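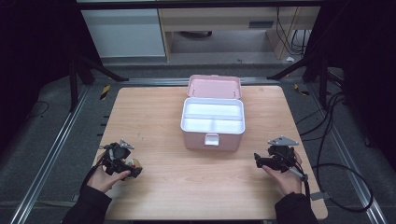
Why does chapter 9 of the Catacutan audio drama cut out before the end?

The file on the Primus download page was short when it first went up, so delete your copy and download the chapter again.

Ticket 336, opened by Victor Kimaro, 8/12/24

Hi all, me again! We were deep into the storm at sea (kids glued to the speaker, dinner going cold) when chapter 9 just stopped in the middle of the captain's speech. My file says 30 minutes and the booklet says 57. I tried it on my phone and on the old laptop and it quits at the same spot. I bought the set back in April and only got to it now, so I hope I can still get a fix!

Reply from Godfrey Rotich, Pirano listener help

Hi Victor, oh no, what a place to stop! I played our copy and yours matches the short one we replaced in May. Your order is still good. Please delete the old file first, or the Cokimura player will keep opening it, then grab the new one from your account page.

Victor Kimaro

Got it, and it runs the full 57 now. We loved the ending! One small thing, the track title still says chapter 8.

Godfrey Rotich

Thanks, I've passed the title along. Leaving this open until it's changed.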